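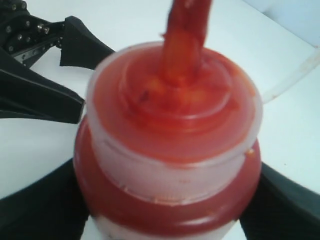
The red one, messy round the nozzle as per usual.

Home | Kitchen | Allotment | Galleries | About | Get in touch

June — posted by Umness Larder
14 comments | 17 shares

Sauce day at the white table

Hello again! I said I'd put up some pictures from sauce day and then I went off and planted leeks instead, so sorry to the two of you who wrote in to nag me. It's only a little gallery this month. Most of what I took was of my own thumb, and there's a very nice set of the kitchen floor, but I've kept the ones I like and I've rambled on between them, so get a cup of tea.

If you're new, sauce day is when I get all the squeezy bottles out of the fridge door, see what's in them, wash the empties and fill them again. I used to do it whenever one ran out. Then I'd be standing there at teatime with hot chips and a funnel, swearing, so now it all gets done in one go, usually from 4 in the afternoon when the sun's moved off the worktop.

The squeezy bottle

I'm very fond of this sort. It's the milky, see-through plastic with a tall pointy nozzle, and the great thing about it is you can tell straight away what you've got and whether you need to worry about it. The red shows right through the body, and you even get a pinkish glow of it through the cloudy collar at the top, which I think is quite pretty (I know, I need to get out more).

What isn't so pretty is the top of the collar. Look at it! Rings and swirls of sauce all round the bottom of the spout, and a fleck on the rim as well. I've tried everything with these. You wipe it, you put it down, you come back and it's done it again. My sister-in-law reckons I overfill them. She may be right, but she also keeps her sauce in the cupboard, so I'm not taking lessons.

What I do about the mess, for anyone who has the same trouble:

Unscrew the whole top and soak it in a bowl of hot soapy water while you get on with something else. An hour is plenty.

Go round the base of the spout with an old toothbrush. Cotton buds are hopeless, they leave fluff.

Push a skewer up the nozzle from the wide end. If you go in from the pointy end you'll just pack the plug down tighter, and then one day it shoots out all over the cat.

Leave it upside down on the rack overnight. Any water left in there ends up on your dinner first.

I bought my last lot of bottles from Dronesier in a pack of four, and they've held up well apart from one lid that went through the dishwasher on the hot programme and came out a sort of egg shape. The collar still goes on if you lean on it. Hand wash, is my advice, or at least stick them on the top shelf.

Somebody asked last time whether the tall nozzles are worth having over the flat caps. I'd say yes if you like drawing lines on things, and no if your fridge door has a low shelf above it. Mine does. I had to move the whole shelf up a notch and now the milk wobbles, so there's always something.

A word on wiping down

I like doing all this on a white top. You do see every drip, but then you see every drip, and you get it before it sets. On the old brown table in the back room I once found a ring of sauce that had been there since Christmas. A dab of washing-up liquid and a bit of bicarb will shift most red stains if you're quick — if you're slow, put a plant on it.

The measuring jug

Now for the one I like best, blurry as it is. You wouldn't get this colour out of a paint tin. It's peachy orange towards the top, then it goes redder and redder on the way down until it's practically purple, and nearly black right at the very bottom. I had half a mind to leave it on the windowsill and call it a lamp.

It's a plain see-through plastic measuring cup with the numbers moulded in, and you can make out the 400 up in the orange and the 300 down in the dark part. I do love a moulded number. I've had two jugs where the numbers were painted on and they both went bald within the year, and after that you're guessing by the handle. 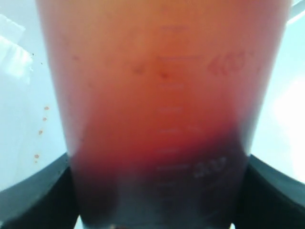 Jug tips, seeing as you asked

Get down to its level. I mean properly bend your knees and look straight across. If you read it standing up you'll come out wrong, and it gets worse the wider the jug is at the top.

Give it a stir before you pour anything out of it. With sauces and squashes and all that, the heavy end of things likes to be at the bottom, and you can end up with one bottle like water and one like jam. Ask me how the Bezerra batch went. (Bezerra is what we call the hot one at our house, after a takeaway we used to love when we lived near Midon. It's nothing like theirs, I've just never managed to call it anything else.)

Do the pouring over the sink or over a tray. I use the lid of a biscuit tin. And a wide funnel, please, the little ones that come free with things are for perfume or possibly for mice.

If the plastic's gone pink, a day in the sun with a splash of water and lemon juice in it does help. It won't come back to new, but it'll stop looking like an accident.

Don't stack a jug that's still damp inside another one. I had to prise a pair apart with a butter knife in April and I've still got the mark on my hand.

Labels

I'm going back to masking tape and a felt tip. The wipe-clean labels wiped clean, every one of them, on the first wash. I put the name on the side and the month on the bottom, and then if I find something lurking at the back I can at least be cross with the right month.

Next gallery should be the allotment, if the slugs leave me anything to point the phone at. The broad beans are up past my knees and the strawberries are netted, badly. Send me your nozzle remedies in the comments in the meantime, and if anyone knows where to get spare collars without buying the whole bottle again, I'd love to hear from you.

Read 14 comments | Share this gallery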